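Flimow: Paper Bag and Table Tasks

README for the data folder, student project, Gurnthorpe robotics club

What this is

Flimow is the manipulation project of the Gurnthorpe robotics club. It is a set of recorded episodes in which a pair of robot arms, driven by a student, handles everyday and toy objects on a white table. The recordings are meant for club members who want to train a small policy of their own for the Keditz student challenge, and for anyone at another school who is starting from nothing.

This version is dated 4/5/26. It replaces the December version, which had the wrist and table clocks out of step and should be deleted if you still have a copy.

Contents

There are 444 episodes in the main folder and 281 in the folder called practice. The practice episodes were made while new members were learning to drive the arms. They include dropped objects, long pauses and a few runs that stop halfway. Please don't mix the two folders in one training run without saying so in your write-up.

Each episode has:
- video from a wrist camera
- video from a fixed camera looking over the table
- joint positions for both arms
- gripper opening for both arms
- a one-line task note, typed by the driver

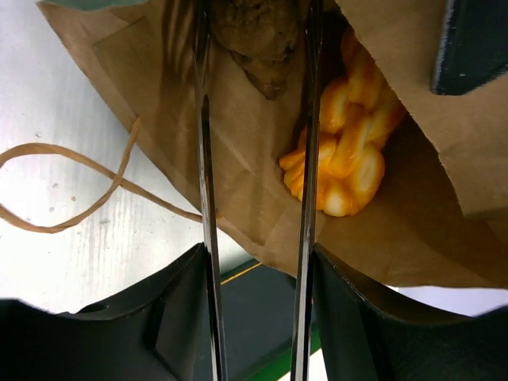
Wrist view, fingers at the mouth of a paper bag.

Bag episodes are the hardest ones to use. The paper folds differently every time, the inside is in shadow, and the handles move about on the table. Some drivers go in straight from the mouth and some push a side wall back first. Both are fine. We did not ask people to drive in one style, and the task note doesn't record which they used.

Table episodes are simpler. Objects are placed by hand before the start and no two layouts are meant to match. If you want a first baseline, start with these.

Recording

Drivers worked in pairs, one on the controls and one watching and typing the note. Sessions were kept to 10 episodes before swapping over, as people get careless after that. An episode starts when the driver presses the pedal and ends when they press it again, so there is often a bit of stillness at both ends. The script trim_ends removes most of it. It is off by default.

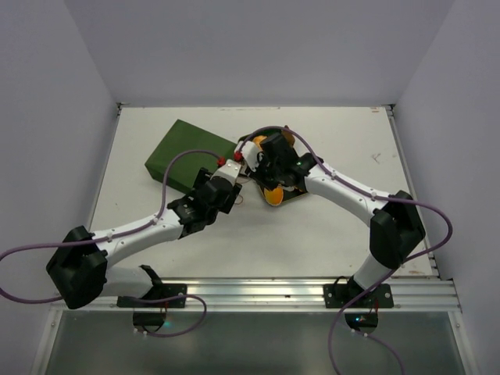
When both arms work close together, the wrist video alone is often not enough to tell what is going on, and the fixed view can have an object hidden behind a gripper. Use both. Amrani, the club's loader, reads them in step and will stop with an error if one is missing.

Known problems

- Task notes are not spell-checked. "Bag" also appears as "sack" and "carrier".
- Gripper opening is in raw motor units – the conversion table is in the docs folder.
- Episode 700 is a numbering slip. It belongs at the end of the practice folder and has been left as it is so that older scripts still run.
- Lighting changes between sessions. We have not corrected for it.

Use and credit

Free to use for school, club and university work. If you enter a competition with a model trained on Flimow, name the club in your entry. Corrections go to Elmarie Moodley, who keeps the episode list – please give the folder and episode number.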